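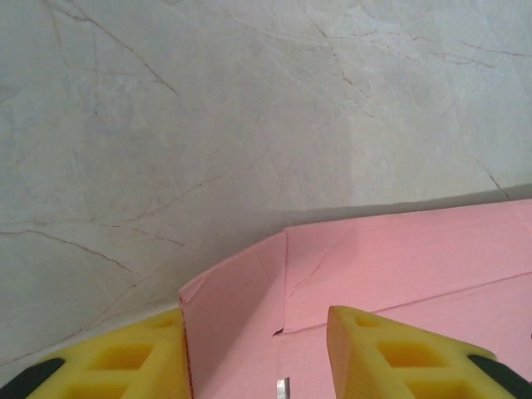 *Pink box, yellow fingers. Box-folding at Ulden.*

**Wanted: 30 people to fold boxes next to a robot**

Ulden's open day is 11 June 2022, and we need visitors willing to sit down beside the arm and fold the same pink carton it does. No experience required. If you've ever wrestled a cake box shut, you're overqualified.
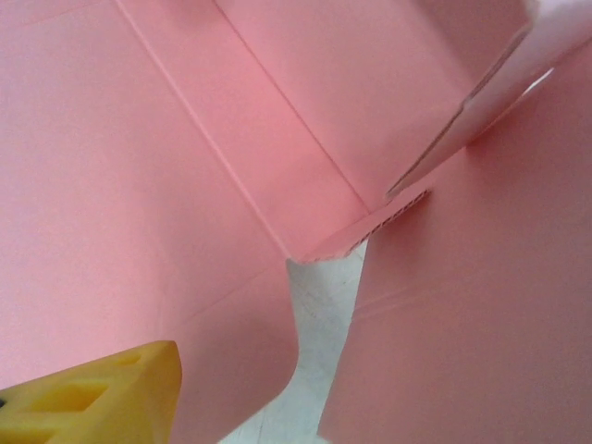

You'll get a stack of flat cartons, a chair and lunch — the robot gets none of these and has yet to complain. Shifts last about 30 minutes. Gloating is allowed, within reason.

Sign up at the Besunum front desk, room 429.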